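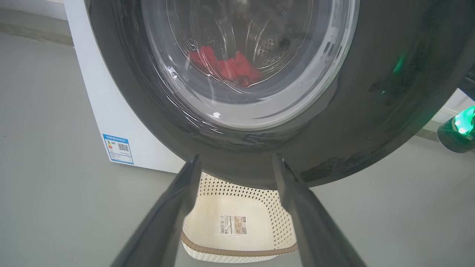 **Slide 1. Who I am (keep it short, they've had lunch)**

Adwoa Agyeman, Natasent. I look after the laundry cell at Setcombe. My job title has "automation" in it and my day mostly has a microfibre cloth in it.

**Slide 2. What's in the cell**

- One arm, two fingers, one wrist camera.
- One front-loader, one white basket.
- A single red cloth as the test load. Red because the camera can find it through the glass, even past the reflections on the door.

Pause for the person who asks why we don't just use a human. Smile. Move on.

**Slide 3. The morning check**

1. Open the fingers fully and look at both tips. Grey on grey, so use a torch.
2. Wipe the door ring. It collects pale specks like a dark ute collects dust, and the door finder at one stage took a smudge for an edge.
3. Put the basket back on its floor marks. Cleaners move it. I've asked nicely.
4. Run 3 dry picks before anything with water in it.

**Slide 4. Numbers**

Fingertip pads get swapped every 600 cycles. The maker's sheet says 700 – we tried 700. Allow 30 minutes for the swap, most of it spent finding the hex key.

**Slide 5. The Darko bracket**

Camera mount worked loose in March 2021. Every pick drifted low, toward the bottom of the door, and I recalibrated the arm twice before I thought to wiggle the camera. Tell this one slowly, it gets a laugh. Threadlocker now, plus a paint mark across the screw head.

**Slide 6. Still to do**

Mikach controller update, due April. I've been told it's minor. Backups are on two drives.

Questions. If there aren't any, go back to the hex key.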